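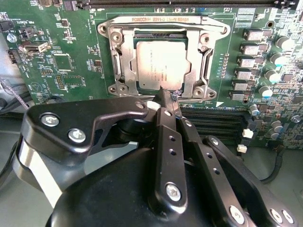 Socket and CPU questions I get every week

Most of my email is about the big LGA 2011-3 boards, so I've put the answers in one spot. Have a read before you write to me (I do still like hearing from you!).

Will my older LGA 2011 chip go in a 2011-3 socket?
No, sorry. The names are maddeningly close but the two don't mix. Check what's stamped on the metal bracket around the socket before you buy anything.

Why are there two levers?
They hold opposite sides of the load plate, and there's an order to them. The board marks which one opens first, so follow that and go backwards when you're closing up. My mate Sidra Warraich did hers the wrong way round and spent a whole evening wondering why the plate wouldn't sit flat.

It takes a lot of force to close. Is that normal?
Yep! Big chip, heaps of contacts. Firm and steady is fine. If it feels jammed, open it up again and check the notches line up.

How do I clean old paste off the lid?
Isopropyl and a lint-free cloth, wiping from the outside in. A faint smudge over the etched writing won't hurt anything. I give mine 2 goes and call it done.

Can I touch the little gold pads?
I'd rather you didn't. Hold the chip by its edges, and keep your fingers and your cloth well clear of the pins in the socket too.

Do I have to fill all the memory slots?
Nope. Your manual will say which ones to use first, and it's worth following, even if the colours look like they're telling you something else.

Do you post boards?
I do, anywhere in Australia. Complete Watden workstations are $2899 and I'd much prefer you picked those up, as they weigh a tonne. Bare boards go with the socket cover on. If you've lost yours, ask Kausar Magsi at the counter, she keeps a tub of spares.

Last updated 30 Nov 2020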